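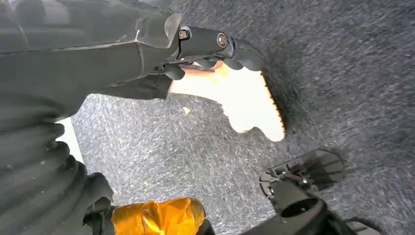
Wanted: pickup and sorting help, Prargate

Posted 5 July 2024

Prandell Clear & Sort is looking for 2 people to work the floor at our Prargate unit through July and hopefully after. Part time, paid weekly, start as soon as you can.

What we do: people's stuff. House clearances, end of lease, storage lockers that never got emptied. It comes to us mixed up and ends up on the floor, and somebody has to pick it up and decide what it is. Clothes, bedding, toys, bits of craft material, cables, kitchen things, the lot. Big soft things and tiny crumbs of things, same carpet, same shift.

The job, in short:

Pick everything up off the carpet. Everything. Small scraps too, not only what you can see standing up.

Sort to bins: wearable, washable, rag, toys and games, craft and paper, small parts, don't know. Use the don't know bin, it's there for a reason. Better than guessing.

Check pockets. Check cuffs. Check inside sleeves and hoods.

Fold knitwear flat, no hangers, it stretches.

Odd shaped pieces of foam, card, felt etc go in small parts untill the whole lot is sorted. They nearly always belong to a set. Please do not throw out one funny little shape at ten in the morning and then find the rest of the puzzle after lunch.

Bag, label, weigh, shelf.

Vacuum last. Never first. Empty the vacuum into the tray and look through it before it goes in the trash.

Hours and pay

Mornings or afternoons, 186 dollars a week for the short schedule. More hours if you want them once you know the work. Tell us which half of the day suits, we will try. Can't promise.
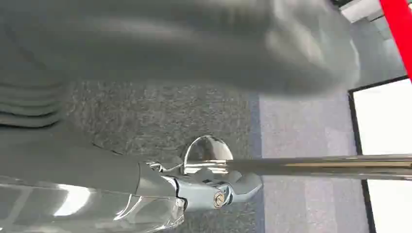
Lifting: clothes bags go up to 40 pounds when they are full of coats and sweaters. You can split a bag, no one will mind, just label both halves with the same lot name. Otherwise we get two half lots and a phone call.

You will be kneeling a lot. Knee pads supplied, or bring your own if you're fussy about them (fair enough). Soft shoes or socks on the carpet, outdoor boots stay by the door. Wear something you can bend in. Gray lint gets on everything so maybe not your good black pants.

Who we want

Somebody steady. Doesn't have to be fast. Fast comes later.

OK with dust, wool, pet hair. If wool makes you itch or sneeze please think about it before you apply, we get lots of it and gloves only help so much.

Good eyes for small things. Buttons, earring backs, game pieces.

Able to keep quiet about what you find. Letters, photos, medical things all turn up in the pockets of old jackets. Goes in the private box, lid on, not read out loud.

No experience needed. Laundry, thrift store, daycare, hotel cleaning, packing work all useful, say so if you have it. Raising kids counts. If you have ever cleared a playroom floor by yourself you know the job already.

First week you work alongside somebody from the current crew. They show you the Isereck bins (stacking ones, color tabs on the front, you'll get the hang of it) and how we write labels. Lot name, what it is, your initials. Block capitals please. We are working on the Ní Mhurchú lot just now, a large one, mixed clothing and craft supplies, and new people would be starting on that. Plenty of sweaters.

Things people ask

Can I keep stuff? No. Not even from the rag bin. Ask at the end of a lot and sometimes there's a give away table.

Can I listen to music? One ear.

Is there parking? Out back, tight. Bus stops by the corner.

Is it hot in there? It's July. Fans on both sides, water in the fridge, take breaks when you need them.

Can I bring a friend to apply with me? Yes, two spots, makes sense. You'd each be looked at seperately though.

Do I have to talk to customers? Hardly ever. Pickup crew does that. Now and then somebody comes by looking for one particular thing from a lot and you point them to the desk.

How to apply

Come by the Prargate unit any weekday morning and ask at the desk for a form, one page. Or send a short note through the contact page here: your name, a phone number, which hours, any work you have done with your hands. No resume needed, no cover letter. If you have a bad back or knees tell us, there is table sorting too and we would sooner know now.

We call everyone back, might take a few days as the desk person is also on the floor most of the time. Trial shift is paid. Bring ID and a snack.

Ad comes down when both spots are filled.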